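Chapter 8
Consumer Boycotts and Counter-Boycotts

8.1 Scope of the chapter

A boycott is an organized refusal to buy from a firm in order to change its conduct or that of a third party. A counter-boycott, sometimes called a buycott, is an organized effort to buy more from the same firm. This chapter treats the two together. They draw on the same media coverage, and in many disputes they take place at the same counter.

The opening case is the Plinalport dispute. In February, the owner of Calto, a regional sandwich chain, spoke against a city ordinance on partner benefits. Opponents called for a boycott of all 22 Calto locations. Supporters answered within days.

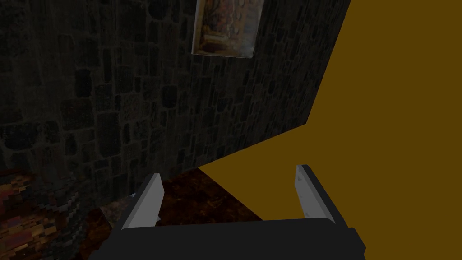 Sales in the first week rose at some locations and fell at others. Ocampo and Tseng, who interviewed customers at the Zerkstead location, recorded 119 responses. Most respondents had not changed where they ate. Those who had changed were split between the two sides.

8.2 Expressive and instrumental aims

An instrumental boycott seeks a stated concession. An expressive boycott states disapproval and may set no terms for its own end. The distinction affects how success is measured.
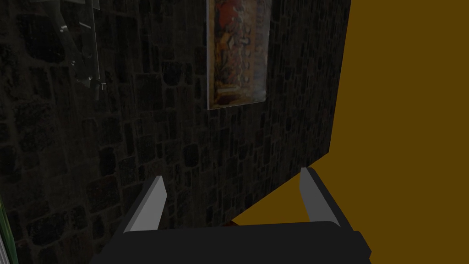

Figure 8.1. Gripper facing a dark stone wall, computer rendering.

The Calto boycott began as instrumental. Its organizer, Amancay Ocampo's first interview subject, asked for a written apology. By the third week the demand had been dropped from the leaflets, and the protest continued without it.

8.3 Public space and private premises

Protesters on a sidewalk and protesters in a dining room stand on different legal ground. An owner may generally ask people to leave private premises. Sidewalk protest is subject to limits on time, place and manner. 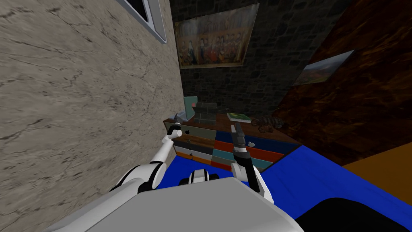 Figure 8.2. Two white robot arms and a multicolored dresser, computer rendering.

In Plinalport, a crowd of about 200 gathered outside the main location. Police asked them to keep the entrance clear. No permit was required under the local code.
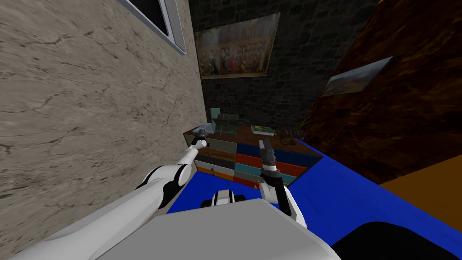
Section 8.4 compares this case with the Ngau bakery dispute, in which the protest moved indoors. Students should read the Ngau summary before attempting the review problems.

Key terms: boycott, buycott, expressive aim, instrumental aim, secondary target.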